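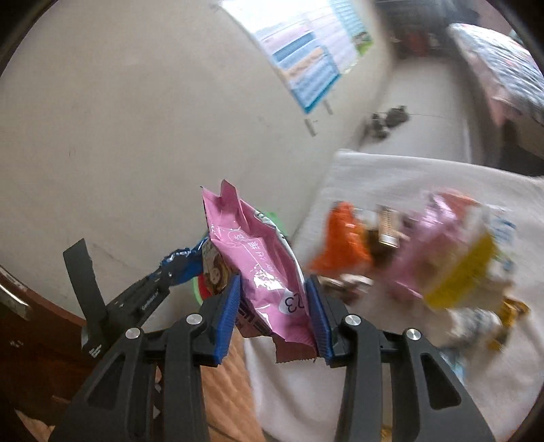
Odette Pons thinks the close signal should come from pad width alone and that we should stop asking the image whether the packet is held. Her note on the merge request says the width encoder is boring and the segmenter is not, and she would take boring. I half agree. Writing down where things stand before I change anything.

December 15, 2023

**Grasp state, soft packets**

Current logic in Sostix: the jaw command goes down, width stops changing for 10 ticks, the state flips to HELD. Works on boxes. On snack packets the width keeps creeping while the foil folds under the pads, so the flip comes late, or it comes early when the packet stalls for a moment and then gives. The planner gets HELD, starts the lift, and the width changes again on the way up. Fellodard treats that as a drop and replans from the pile. Most of these were not drops.

Replayed the packet set from the Paterson disk overnight. 742 episodes, same config as the last run, commit pinned. Of the ones flagged as drops I went through a batch by hand in Bavside and the packet was still between the pads in nearly all of them. Did not finish the batch. The flags and my notes are in the sheet next to the config.

What I tried:

- Longer stall window. Fewer false drops, but the lift starts so late that the wrist has already drifted off the planned approach. Reverted.
- Width plus mask. HELD requires a stable width and a mask that overlaps both pad regions. Better on plain packets. Worse on shiny ones, where the highlight splits the mask and we lose one side.
- Mask tracked from before contact, with no new segmentation after the pads touch. Best so far. The tracker doesn't mind the highlight much as long as it had a clean start.

The third one has its own problem. With a pile behind, the mask sometimes leaks onto a neighbor of a similar color. Pink on pink is the bad case: a pink packet in the jaws and a larger shiny pink package back on the white cloth. If the wrist swings, the big one comes through behind the small one and the tracker can jump. Added a check that the mask centroid stays put in the gripper view once the state is HELD. The background slides, the held thing shouldn't. That's cheap and I should have done it first.

**Tilt**

Lionel Langlois asked whether we can report packet tilt to the placer. We can get the long axis from the mask, but the axis doesn't say which end is up, and on a creased packet it moves when the foil moves. For placing flat I don't think it matters. For placing upright it does. I tried reading the print direction to settle the end and gave up on it for now: the text is small, often upside down to us, and folds hide part of it. Exposing the axis with a confidence value and leaving the end undefined. Field name `held_axis`, radians, wraps at pi. Placer must not assume a sign.

**Motion blur**

Segmenter confidence falls off when the wrist is moving and the cloth area smears. The held packet stays sharp enough. So after HELD I now crop to the area between the pads plus a margin before running anything. Margin is a parameter, default left generous. Inference time dropped too, which was not the goal but helps on the small machine.

**On Odette's point**

Going with width as the trigger and the tracked mask as a veto on DROPPED only. So the image can't declare a grasp, it can only stop us from throwing one away. She was fine with that on the call. Fellodard needs 2 new states to carry it, HELD_UNSURE and RECHECK, and the timeout between them is still a guess.

Open:

- Centroid check fails at startup if the first mask is empty. Needs a guard.
- Bavside export writes the flag column as strings again. Same bug as ticket 11, reopened it.
- Rerun the full set with crop on and compare against the pinned commit. Don't mix in the new Paterson recordings until that's done.
- Thin packets slip sideways without any width change at all. No plan for that yet. Lionel wants to look at it in February.

Branch is `soft-held-veto`. Tests pass except the startup one.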